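Participants wanted: teaching a robot arm to make sandwiches

4 comments | 13 shares

The Udis project at Lahtinen is looking for 33 adults to guide a robot arm through simple kitchen tasks. We are comparing two ways of learning from human demonstrations, and soft food is the hard case.
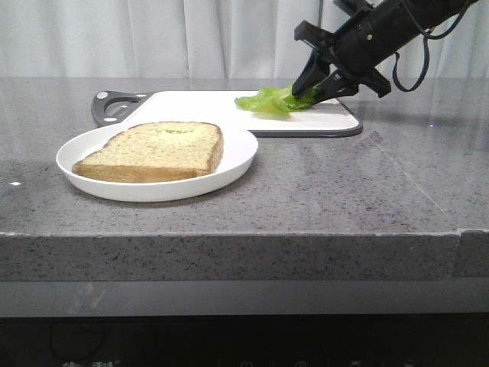 Each session lasts 60 minutes. You steer the arm by hand controls and repeat one task, with breaks when you want them. No experience is needed. You must be 18 or older and able to use both hands.
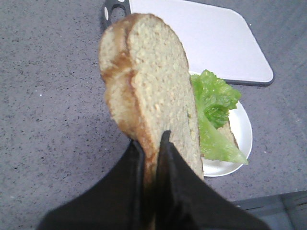 Gripper holding a slice of bread, with lettuce on the plate.

Sessions are held at our Vallham lab and pay $60. In our November pilot, lettuce caused nearly all the failed attempts, so expect to spend most of your time on it.
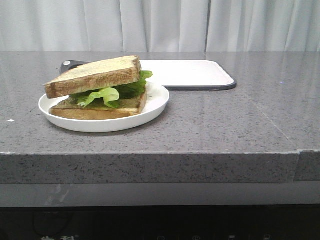 Ask for Lauri Nieminen or Clifford Charbonneau at the Lahtinen front desk. Sign-up closes Sat 9 May.

Share this | 13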